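Lerkodis compares two kinds of hands for packing a school bag

Published 11th April

Lerkodis, a small robotics company in Bustodus, has published the results of a comparison between two types of hands for its household robot arms. The task was one that many parents do every evening: to put books into a school backpack and close it. The hand with separate fingers and a soft black cover did better in the most difficult part of the work, but the simple two-jaw gripper was faster and will stay in use for other jobs.

The trials were made in a furnished living room and lasted 11 days. Two arms worked together at the same table, one to hold the bag and the other to bring the book.

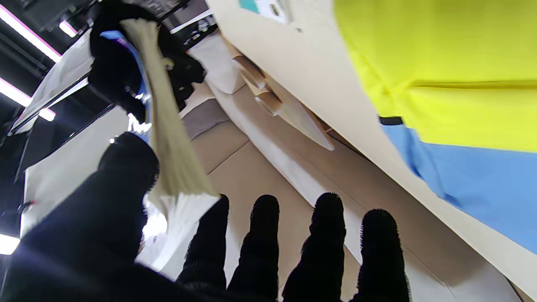
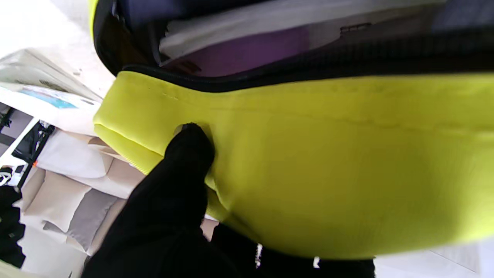
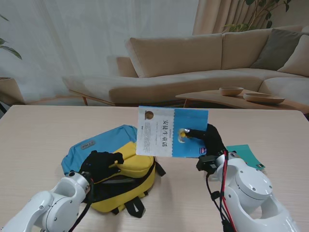
The company made 293 attempts in total with the covered hands. In 261 of them the book ended inside the bag and the bag could be closed without help from a person. The two-jaw gripper was tried on fewer days, and Lerkodis does not give a success rate for it. The report says that the gripper was changed several times during the trials, with different pads on the jaws, and that one number for all of these versions would not be fair.

A soft bag is a difficult object for a robot. A box keeps its shape when it is pushed, and the opening is always in the same place. A backpack falls down on itself, the straps move under it, and the opening becomes narrow as soon as the other hand lets it go. Last year Lerkodis worked mostly with cups, bowls and folded towels. According to the report, the software that was good enough for those objects was not good enough for the bag, and a large part of the winter was used to prepare for this comparison.

What the hands did well

With the covered hand, the arm that holds the bag can press several fingers against the fabric at the same time. The pressure is divided, and the opening stays wide for longer. The two-jaw gripper can only pinch the edge. It pinches very firmly, and in the first seconds this looks like an advantage, but then the free side of the bag slowly closes again and the book meets fabric where it should meet empty space.

The books gave a different result. A thin book with a smooth cover was easier for the two-jaw gripper. The jaws are flat and they meet the cover on both sides with the full surface. The fingers of the covered hand touched a thin book only at a few points, and the book sometimes turned in the hand during the movement. With a thick book the difference was small. The team writes that a thick book which is held near its lower corner was a problem for both types, and that no pad or cover helped much against it. The only remedy was to put the book back on the table and take it again.

The cover itself needs a few words. It is a fabric glove which is pulled over the mechanical fingers, and it has to be replaced when the tips become worn. The engineers first chose it to protect the joints from dust and threads. Later they noticed that the fabric also changed the grip on glossy paper, in most cases for the better. On zippers it is less useful. The small pull of a zipper is hard to feel and hard to catch with a thick fingertip, and the report calls closing the bag "the slowest step of all, by a clear distance".

Cameras were also compared

A second part of the work was about cameras. Lerkodis used small cameras near the hands and a fixed camera that looks over the whole table. The same recorded movements were then given to the software in three forms: only the views from the hands, only the fixed view, and everything together.

With only the fixed view, the arms found the bag and the book without difficulty, but the last few centimeters were poor. The hand that holds the book often hides the book from the fixed camera at the moment when the position matters most. With only the views from the hands, the opposite happened. The arms were exact when they were close to the bag, but they sometimes lost it completely after a wide movement and had to search for it again.

All views together gave the best result, as the team had expected. They were more surprised by the price of it. The computer needed more time for each decision, and the arms moved with small stops, like a person who is reading instructions while working. For this reason the final version uses the fixed view less often than the others. The company says the stops are now short, though a visitor will still see them.

Light was another difficulty. A shiny book cover reflects lamps and windows, and from a camera very near to the object a reflection can cover an important edge. The team tried closing the curtains and tried dimming the lamps. Both helped, but neither was kept for the final trials. The report says that a family will not darken its living room for a robot, and so the software must learn to live with reflections.

Two controllers, one choice

For the control of the arms, Lerkodis tested its own older program, Ren, against a newer one with the name Zerton. Ren plans the complete movement before it starts. Zerton plans only a short piece, looks again, and corrects. In the trials with hard objects last July there was little difference between them, and some of the engineers preferred Ren for its calm and regular movements.

With the backpack, Ren had clear trouble. It made a good plan for a bag that no longer had the same shape when the book arrived. The movement was correct for the old shape and wrong for the new one, and the corner of the book pushed against the outside of the bag. Zerton made the same mistake less often. When it did make it, it usually pulled back a little and tried again from a higher point.

Zerton has its own weakness. When both hands touch the bag at the same time, each arm reacts to the movements of the other, and there can be a short trembling that goes from one side to the other. The team reduced it by letting one arm lead. The arm with the book decides, and the arm with the bag follows after a short delay. This is a simple rule and the report says openly that it is not elegant. It will be used until a better method is ready.

All attempts mentioned above were made with Zerton and with this rule. The results with Ren are given in a separate table in the report, and they are lower for both types of hand.

Where the attempts failed

The report has a long section about failures, and it is perhaps the most useful one for other groups. The most common problem was that the book went in but a strap or a piece of fabric went in with it, so that the zipper could not be closed. The second was a book that opened during the movement. A closed book is a firm object, but when the cover slips away from the pages it becomes something very different, and the fingers may then hold only a few sheets.

There were also failures of a more ordinary kind. A glove had moved on the finger and its seam was in the wrong place. A cable had become tight when the arm turned far to the side, and the arm stopped itself, as it should do. Lerkodis counts these as failures too. In the opinion of this site that is a good practice, because some reports remove such cases and the reader does not know how many there were.

The attempts were not all equally difficult. In the first days the bag was placed by hand in a similar position each time. Later it was dropped on the table from a small height and had to be used as it fell. The report gives only one total for both ways, and we would have liked to see them separately. Lerkodis answered our question about this by e-mail and said the two totals will be added in the next version of the text.

What comes next

The company will continue with the covered hands for bags, clothes and bedding. The two-jaw gripper stays on the arms that work with dishes and boxes, where its speed is more important. An exchange of hands during the work, so that the same arm could use both, was discussed but is not planned for this year. The connection at the wrist must be opened with a tool, and this takes several minutes.

Work on the zipper will start first. Two ideas are being prepared: a thinner fingertip under the same glove, and a small hook at the side of one finger. The hook is easier to build, but there is a risk that it catches in the fabric when the hand is doing something else. Tests with both should begin before July.

Lerkodis also wants to repeat the comparison with a full bag. Until now the bag was never packed so tightly that a new book had to be pushed between other things with force. This is a common situation on a school morning, and the team expects that the success rate will be lower.

The report can be requested from the company's office in Bustodus. It contains the tables for both controllers, the drawings of the jaw pads and a description of the glove material. The recorded movements are not public, but research groups can ask for a part of them in writing.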